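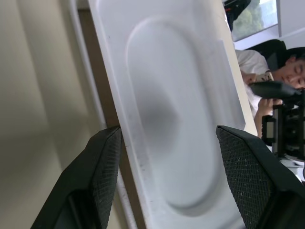
White plastic tray held between the two mesh-padded fingers.

How to bring a gripper arm onto a packing bench (and keep your crew happy)

Posted Tuesday, May 10, 2022, by the bench team at Nolico, Flinville

When we set up our first arm at the Flinville shop, we spent weeks fussing over the machine and one short lunch hour talking to the people who would be working next to it. Please do it the other way around! These steps are the ones we now follow at every bench, and you are welcome to borrow them.

Step 1. Sit with the people who do the job now. Bring coffee and stay for a whole shift if you can. Our packers knew which trays stick together in the stack and which ones flex when you squeeze them, and none of that was in the work order.

Step 2. Pick one dull motion. We chose lifting a tray and setting it down again. A packer on our line did that 191 times a shift, and wrists were sore by Thursday. Leave the sorting and the checking with people for now.

Step 3. Teach the grip slowly. Bring the fingers in from both sides, and close them a little at a time until the pads sit against the tray. Start with a light squeeze. If the tray slips, look at the pads before you reach for more force – dust gets into the mesh, and a soft dry brush takes care of it.

Step 4. Run it next to the old way for 21 days. Keep the hand station open the whole time, so anyone can step in. We wrote down every dropped tray in the Plenero log, along with who noticed it and what they thought had gone wrong (the guesses were often better than ours).

Step 5. Write the new job down. This is the part we skipped, and it caused more grumbling than any dropped tray. Someone now loads the stack, cleans the pads and restarts the arm, and that is real work with a real learning curve. Put it in the job sheet, and go over the pay grade before the arm goes live.

Step 6. Train everyone on the bench. We had seven people to teach, and the shy ones did best in pairs – give them time to make mistakes with empty trays.

We start the same steps at the Nyamweya line in September.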